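Kitchen Table Geology: Tips for Cleaning and Sorting Rocks at Home
3rd April | 62 shares | 61 comments

I've been hauling rocks home since I was a kid, and for most of that time my system was a bucket by the back door. Then I moved, had to carry the bucket, and decided things needed to change. I have 221 labeled specimens now (and yes, still a bucket), and these are the habits that got me there without wrecking the sink.

Start by rinsing outside if you can. A washtub and an old toothbrush will take care of most of the dirt, and the grit settles in the bottom so you can dump it on a flower bed. I once washed a whole bag of Jarholm shale in the kitchen sink and paid a plumber for the privilege. Never again! Shale goes to mush if you leave it sitting in water anyway, so give it a quick dip and then let it dry on newspaper overnight.

Don't put anything in water until you have some idea what it is. Halite will dissolve on you, and gypsum doesn't love a long bath either. If I'm unsure I brush it dry first and try one damp cotton swab on the back. 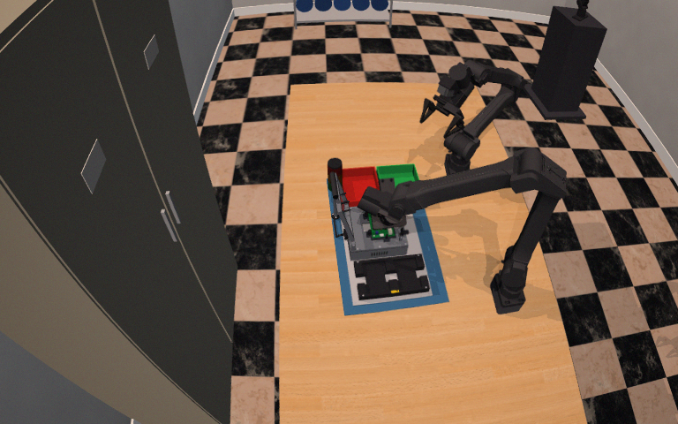

Can I use vinegar to clean quartz?

Plain white vinegar is fine on quartz and will slowly take off a limey crust. Leave it overnight in a glass jar, rinse it well, then soak it in clean water for another day. Keep it away from calcite, marble and most fossils, which will fizz and lose their surface.

Rust stains are a different problem. Vinegar hardly touches them, and the stronger stuff people recommend is nasty enough that I don't keep it in the house. I've made my peace with orange quartz — some of my favorite pieces from Nureck are orange all the way through and I wouldn't change them.

Now, labels. Write them the same day. I know you think you'll remember which creek it came from, and so did I, and there's a shoebox in my closet that says otherwise. I dab a little white correction fluid on the ugliest side, let it dry, write a number in fine black ink, and put a drop of clear nail polish over the top. The number goes in a notebook with the place, the date and whatever else I know. Number 162 just says "Wogan, roadside, heavy," so I don't always follow my own advice.
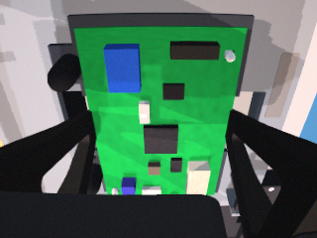 Egg cartons are great for anything smaller than a walnut. Go for the cardboard kind, because the foam ones squeak and hold moisture. For bigger pieces I cut down cereal boxes into trays and line them with a folded paper towel, and they fit nicely in an old dresser drawer. Put the heavy stuff in the bottom drawer unless you enjoy having furniture lean toward you.

Keep a streak tile handy too. The unglazed back of a leftover bathroom tile works perfectly well, and it scrubs clean with a bit of scouring powder. A steel nail and a cheap magnet round out my testing kit, and the whole thing lives in a mint tin.

One more on sunlight. Amethyst fades on a windowsill, and so does a lot of fluorite. I left a lovely purple piece from Istilside in the south window from spring until September and it came out the color of weak tea. It's in the drawer now, next to the egg cartons, with a note in the notebook about what it used to look like.

14 shares today | Comments (61)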